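Print this page | E-mail this item to a colleague

FROM THE PACKING FLOOR: THE ARMS, FOUR WEEKS IN

Quick one from me as we're up against the print deadline and I still have the parking thing to write up. Several of you asked for an update on the arms at the Cesenstead site. So, update.

Short version: they're staying through the summer. Nobody's hours are being cut. The Tuesday meeting got a bit loud on that second point so I'll come back to it.

For people at Plerance who haven't been over: Cesenstead does the mixed returns. Everything that comes back from the shops in one box, toys and kitchen bits and stationery, all jumbled together. It gets picked out by hand and sorted into baskets, then the baskets go down the line to be checked and relabeled. Boring work, hard on the shoulders. Anika Mahmoud did it for most of the winter and she has the physio bills.

The two arms take the picking part, or are learning to. They work across a covered table with a basket on each side and shift small things from one to the other. Right now it's all practice stock, toys and odds and ends out of the returns cage, same stuff every day so the results can be compared. Real returns don't start until Arne Gerlach signs off, and Arne isn't a man who signs things quickly.
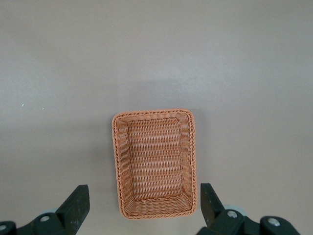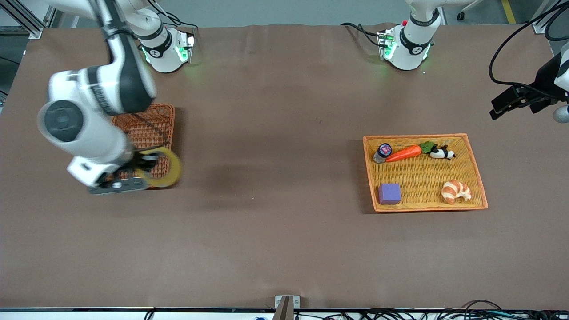 Numbers, because Periklis Politis will write in if I leave them out. Last week the table logged 1,640 moves. Target was 1,000 so everyone was pleased. 487 of those needed a person to step in, mostly a thing dropped short or picked up at a silly angle and then let go. That's too many. Periklis says the share is coming down and he has a chart. It's on the wall by the kettle, go and look.

Round things are the worst. Anything that rolls. Flat things aren't great either. Soft stuff goes well, which surprised me, I'd have guessed the other way round.

Now the people side, which is what most of you actualy asked about.

Three of the pickers have moved over to looking after the table. Benedita Gouveia is one of them, and I grabbed her for ten minutes at the end of early shift. She used to pick for the full eight hours. Now she sets out the baskets, starts a run, watches, steps in when it goes wrong and notes down why. Her shoulders are better. She was clear about that, first thing she said. She was also clear that she misses the talk. Four people around a table will chat all day. One person watching a machine can't really, you look away and that's when it drops something.

"By two o'clock I'm tired in the head," she told me. "Before, I was tired in the arms. I slept better with the arms."

I put that to Kai Sauerland, who runs the floor. He's heard it from the others too. From next week nobody watches for more than an hour at a stretch, then it's swap to the checking bench and back. Should have been that way from day one, he admits. There's also talk of putting the table nearer the benches so whoever's on it isn't stuck off on their own. That needs cabling moved, so don't hold your breath.

Pay. This was the loud bit on Tuesday. The watching job has no grade yet. It's being paid at picker rate while the paperwork goes through and the people doing it feel, fairly I think, that writing up faults and restarting runs is more than picking. Kai agrees. Head office has the request. If it goes up, he wants it backdated to the day they started, and he said so in front of the whole room so it's on record now.

Hours. Nobody loses any this year. That's in writing, it's on the board, initialed. What happens after the year is up, Kai wouldn't say and I don't think he knows. Anika asked him straight out whether there'd be fewer pickers hired once people leave. He said probably yes. I'd rather have that than a nice answer, but it didn't cheer anyone up.

Training. If you'd like a turn at the table you don't need any computer background. Benedita hadn't got any. It's two half days with Arne, one of them mostly safety: where to stand, where the stop is, keep your sleeves and lanyards out of it. Abbasi, the firm that does our first aid cover, will run a short refresher alongside for anyone whose certificate has lapsed. Names on the sheet outside the canteen. There's room for six and four have gone already.

Welier site: no, you're not getting arms. I've had three e-mails. Your returns come in presorted so there'd be nothing for them to do. If that changes I'll put it here.

Open session in June for anyone who wants to see a run and ask questions, families welcome, after 4 p.m. Closed shoes please. Kai will be there and so will Benedita, and I'd ask her the questions if I were you.

Corrections and complaints to the usual adress. Parking item next page, assuming I finish it.

Print this page | E-mail this item to a colleague

You are receiving this newsletter because you signed up at your site office. This page uses cookies to remember your reading preferences. Accept | Manage settings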